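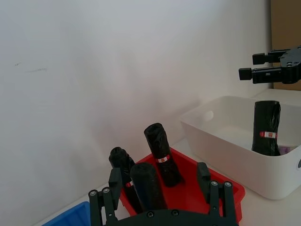
Rutkowska wanted to know whether the arms could tell a full roll from a short one. He asked it before Yoon-hee Cheon had finished the safety statement, and he asked it again when she had.

"They don't weigh anything," Yoon-hee said. "They close to a set width and hold. If the roll is thinner than the width, it drops."

"So the answer is no."

"The answer is no."

He wrote it down. The visitors from Preslow had been issued a pencil and a printed sheet each, headed Zurkholm Open Day, 8/14/24, with a table for cycle time and faults. Most had folded theirs into a pocket. Rutkowska had ruled an extra column.

The task was a transfer: garbage-bag rolls, red tray to white box, two arms sharing the table. Yoon-hee had written the sequence in November and had changed it very little. The approach speed was 200 millimeters per second. The descent was slower. At the bottom of the descent the fingers stayed open on either side of the roll for a moment before closing, and visitors tended to lean in during that moment, so there was yellow tape on the floor.

Hae-won Geum had the stop button. She held it in her left hand with her thumb off to one side, the way she had been taught, and watched the fingers and not the guests.

"Why bags?" Rutkowska asked.

"The surface is bad," Yoon-hee said. "It's shiny and it wrinkles differently each time. The depth reading comes back with holes in it. If it works on bags, Lim will pay for the second phase."

"And if it doesn't?"

"They'll pay for a shorter one."

The arm closed. There was a small crackle of plastic. The roll came up leaning, passed over the rim of the tray, and was lowered into the box, where it stood. Someone at the back clapped once and stopped. Hae-won's thumb had not moved.

"Nineteen seconds," said Rutkowska. "Your sheet says 21."

"The sheet gives the upper limit."

"My father packed at Preslow. He'd have done the tray in that."

Yoon-hee considered this. She had the log open on the bench, cycle 1876, no fault recorded. She thought of several replies concerning shift length and error rate, all of which were on the poster behind her.

"Was he fast?" she said.

"He was average." Rutkowska looked at the tape on the floor and moved his shoe back behind it. "Do another one."

She nodded to Hae-won and pressed start.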